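4.2 What people did when the speeches ran long

I went into the Postivow Film Awards expecting to write mostly about the stars. That was how I'd pitched the study, and it was what everybody I spoke to beforehand wanted to hear about (who sat where, who got the loudest scream). Then I read the questionnaires, and page after page was about getting up and going to the lobby. So this section is about the lobby, and about the hours when the show was technically happening and a good part of the crowd was somewhere else buying samosas.

A quick reminder of the numbers from Section 3. I handed out 466 questionnaires across the two nights, one in the arena at Jerkness and one at the live screening in Gillies Hall, and 385 came back filled in well enough to use. From those I picked 70 people for a longer talk by phone. The ceremony gave out 27 awards, with a dance number or a comedy bit after every third one, more or less, until the running order fell apart late in the evening.

I asked people to mark on a simple timeline when they left their seats and when they came back. I had assumed they'd leave during the technical awards, and some did, mostly around sound editing. But the biggest wave of people leaving came right after the second dance number, which was the thing a lot of them had bought tickets for! Once I'd read the comments this made more sense to me. People had been holding on. They'd been thirsty or needed the restroom for an hour, and they weren't going to miss that number, so the moment it finished they all went at once. One woman wrote that she spent the whole of Best Supporting Actor in a line and heard the winner's name through a door.

The same wave shows up at Gillies Hall, only flatter. The screening crowd drifted out in ones and twos all evening long. They had paid less, the seats weren't numbered, and the snack table stood at the back of the same room, so leaving your chair hardly counted as leaving. Quite a few people there didn't fill in the timeline at all and wrote something like "I was up and down." I've kept those answers in the comments but left them out of the timeline counts, and that makes the screening look calmer on paper than it felt on the night.

I should say something about noise. The arena show was loud, and I don't mean only the music. People in Jerkness talked through the speeches, cheerfully and at full volume, and I'd half expected the older ticket holders to complain about it. A few did. Far more of them told me the talking was part of the evening. They compared it to a wedding, where you clap when you're supposed to and otherwise catch up with your cousins. I like that comparison a lot, and I lean on it again in Section 5. It also fits what earlier writing on long variety shows says about half-attention, the kind where you follow a program with one ear and snap back when a familiar name comes up.

The phone talks gave me the best material on what made people snap back. Songs did it, of course. So did any winner who switched languages halfway through a speech. Several people said they'd stopped chatting the second they heard their own language from the stage, even when they couldn't have told me who was speaking. The comedy bits worked much less well than the organizers had hoped, and in the upper rows they hardly worked at all (the jokes came up there as a sort of rumble, I was told, with laughter from below arriving first).

Families with small children followed their own schedule completely. Most of them had gone home before the last four awards, and they'd planned it that way, often down to which parent would carry whom to the car. I didn't ask about children on the form, and that was a plain mistake on my part. Everything I know about it comes from the margins of the questionnaires and from the calls.

Two limits before I move on. Timelines filled in from memory are shaky, and people are kind to themselves about how long they were gone. And the form was in English only. I had help with other languages on the phone, but anyone who wasn't comfortable with written English probably never handed a form back, which may explain part of the gap between 466 and 385.

The coding was slow work. I did the first pass alone in June, sorting comments into "left for food," "left for company," "left for air" and "stayed put," and then did the whole pile again in Deltby with fresh labels to see whether I agreed with myself. Mostly I did. The one label that kept slipping was "left for company," as hardly anyone who went out to meet a friend came back without a snack.

Figure 4. White wall with a long ledge, pale wooden floor.
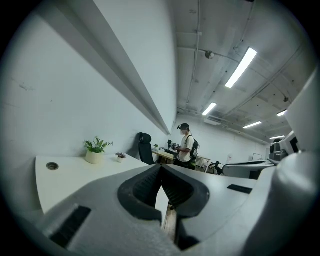
In the end I merged food and company into a single label, "left for the lobby," and the second pass went a lot more smoothly after that. The merged label is the one used in the tables that follow. I've kept the original four in the appendix for anyone who would like to pull them apart again, and the comments there are given in full, spelling and all.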